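4 Packing and labelling your parcels

Applies to the Kiment parcel scale and label printer, software August 2019 and later.

Before you start this section, the scale must be levelled (section 2) and the printer must be connected to the same computer (section 3). If the small lamp on the printer is still orange, go back to 3.4 and finish the pairing.

4.1 Choosing the box

1. Put the goods on the table and check them against the order sheet.
2. Choose a box which leaves two fingers of space on every side. A bigger box costs more to send and the goods will move inside.
3. Fold the bottom flaps, the short ones first and then the long ones.
4. Close the bottom with one strip of tape along the middle and one strip across each end. The strips should go over the edge and down the side by the width of a hand.

Note: Old boxes can be used again if the corners are still hard. Remove or cover all old labels. The sorting machines of the carrier can read an old barcode and your parcel will travel to the former address.

4.2 Filling and closing

1. Put a layer of paper filling on the bottom.
2. Wrap each item separately. Glass and ceramics need two layers.
3. Fill the empty space until nothing moves when you shake the box gently.
4. Put the delivery note on top, with the text side up.
5. Close the long flaps and tape them in the same way as the bottom.

Caution: Do not cut the tape towards your other hand. Use the cutter of the dispenser, or scissors with round ends.

4.3 Weighing

1. Press ZERO with nothing on the plate. Wait until the display shows 0 g and the small triangle appears.
2. Place the box in the centre of the plate. It must not touch the wall or the printer.
3. Wait for the triangle again – this can take a few seconds when the table is not very stable.
4. Press SEND. The weight goes to the field "Parcel weight" on your screen.

Note: The scale rounds up to the next 4 g. Parcels under 500 g are offered the letter tariff automatically. If you do not want this, remove the tick at "Small items" in the Settings menu.

Caution: The maximum load is 33 kg. With a heavier load the display shows "Err H" and the sensor can be damaged. This damage is not covered by the guarantee.

4.4 Printing and fixing the label

1. Check the address on the screen. Pay attention to the house number, as it is the most frequent mistake.
2. Press PRINT. One label comes out for each parcel in the order.
3. Peel the label from one corner and put it on the largest side of the box. Do not fold it over an edge.
4. Press it from the middle to the outside with a dry cloth.
5. Do not put clear tape over the barcode. The shine makes it difficult to scan.

If the print is pale, clean the print head as explained in 7.2. If the printer stops with code 3412, the label roll is finished or it is inserted the wrong way round – the labels must face upwards.

Corrections to this section can be sent to Zoi Moschos in the documentation office.

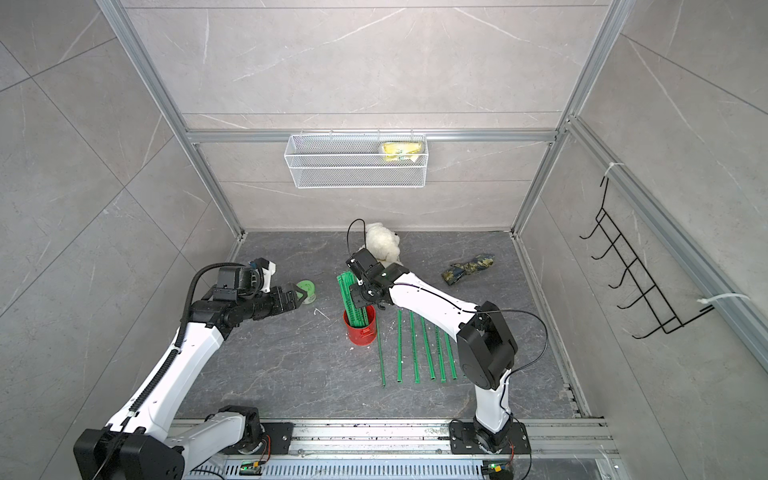 Fig. 4-1. Green tape on the roll.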